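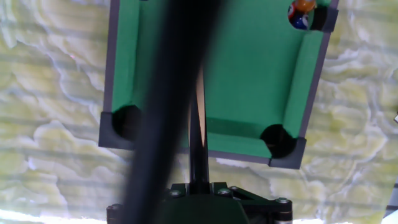 *Fig. 4.0 A tabletop pool table with green felt and black pockets.*

# Chapter 4: Getting the Post Filled

I once applied for a job that took longer to fill than it took me to finish my degree. It was a clerk's post at Brollness council, grade 2, nothing grand, and I'd paid my fee and sat my typing test before everything went silent. When the letter finally came it told me the advertisement had been withdrawn and I was welcome to apply again (with a fresh fee, thank you very much!).

I was furious, and I stayed furious until I ended up working on the other side of the desk and saw how easily it happens. So this chapter is about public recruitment: how a vacancy becomes an advertisement, how an advertisement becomes a list of names, and all the places in between where the whole business can get stuck.

We'll spend a lot of our time with one case. In September the harbour authority at Dellport advertised 22 posts, mostly assistants and junior inspectors, and got 400 applications. Jean Drummond ran the personnel office there and kept very good notes, which she has kindly let me raid. Her deputy, Murdo Farquharson, disagreed with her on nearly every decision, and I've put his side in too. You may well end up agreeing with him. I do, on the matter of the waiting list.

Before we get going, three terms you'll need:

- **Sanctioned post**: a job that has been approved and has money behind it. A manager wanting somebody doesn't count!
- **Closing date**: the last day an application can be accepted. Section 4.2 looks at what happens when it gets moved.
- **Waiting list**: the candidates who passed but weren't placed, kept in order of marks for a fixed time.

You'll remember from Chapter 3 that an authority has to follow its own published rules even when they're a nuisance. Keep that in your head as you read, particularly when we get to Viola Fabbri's appeal. She scored 49 in the written paper, the pass mark was changed after the results were in, and she wanted to know who had changed it and under what power. Good question, and it took the authority an uncomfortably long time to answer it.

I'd suggest reading section 4.1 straight through and then going back with a pencil. Draw yourself a timeline as you go – mine always end up covered in arrows – and mark who had to sign at each stage. You'll want it beside you for the exercises at the end.

## 4.1 Where a vacancy comes from

Let's start with somebody leaving. Callum Cairns, a stores clerk at Dellport, hands in his notice on a Monday. Is there now a vacancy? Most people would say yes. Jean Drummond would say not yet, and she'd ask to see the staffing register first.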